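Passive Cooling of Small Desktop Computers: Project Report
Mohsin Mengal
July 17, 2018

1. Purpose

The project tested whether an office desktop can run without case fans when the vents are placed correctly. The work was limited to airflow and temperature. Noise was not measured, as the lab has no suitable meter.

2. Method

Three vent layouts were cut into spare side panels. Each layout was run for 30 minutes at idle and 30 minutes under load. Temperatures were logged with the Jellotero utility and exported to a spreadsheet. The room thermostat was left at the same setting throughout. Two runs from April were discarded after a sensor came off its mount.

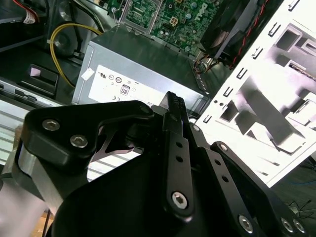
Why was the processor temperature used as the main measure?
The processor responds to a change in airflow sooner than the drive or the chipset, and its sensor can be read without added hardware.

3. Results

Layout A (low front vent only) reached the highest load temperature and had not leveled off when the run ended. Layout B (low front and high rear) leveled off before the end of every run. Layout C added a top vent to Layout B and gave a slightly lower result, but the difference was within the spread between repeat runs.

Idle temperatures were nearly the same for all layouts.

4. Sources of error

Panel edges were sealed with tape, and the seal was not checked between runs. Thermal paste was applied by hand and may vary in thickness. The load program does not hold the processor at a constant level.

5. Further work

Layouts B and C should be repeated with longer runs and a warmer room. Dust buildup in the top vent was not studied.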